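Equipment planning for next year: where the bin picking cell stands

Requests for the next equipment round are due at the end of January, and the biggest line on the list is again the second bin picking cell. Several people have asked what it would cost to run, what we would have to give up for it, and why the first quote came back so far from the number we had penciled in last spring. Jarosław Adamczyk has been through all the paperwork and most of what follows comes from his notes.

The arm is the easy part. We got two offers, one from Kerdale and one from Wróbel, and for the arm and controller alone they are close enough that price should not decide it. The difference is in delivery. Kerdale quotes 40 working days from order, Wróbel quotes 70. Both want a deposit up front, so whichever we choose, that money has to come out of the first half of the budget.

What we left out last spring was everything attached to the arm. The gripper, spare fingertips, cables and hoses, mounting plates and a proper stand together come to 78 percent of the price of the arm itself. None of it is optional. Cables and fingertips are also the things that wear, and they should go under running costs, where we have had no line for them at all.

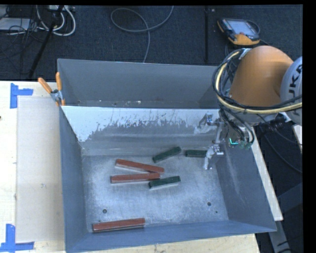
The second thing missing was the bin. A metal bin is cheap to buy, but bare metal throws reflections that make life harder for the vision software, and scratches add to it. Joratley can supply bins with a matte coating. Jarosław has asked for a sample and wants to try it with the red and green blocks before we commit to a full set. If the coating does not hold up we stay with plain metal and put the money toward lighting.

Clamps, tape and scrap wood are fine for trying things out, and they will not be in the request. A fixed mount for the bin will be. Fotitz has offered to make one to our drawing, but they need the drawing before they can give a firm price – so please send any changes to the hole pattern now.

Floor space still has to be settled. The new cell needs its own power drop and a clear path for cables, and the electrical work is charged to us, not to the building. We have 2 estimates for that and are using the higher one.

Training is in the request as well. The supplier course covers the pendant and basic programming, and we would like two people to attend so that the cell does not stand idle during vacations.

If you have items to add, send them to Jarosław with a part number and a price, including shipping. Requests without a price will be held over to the summer round.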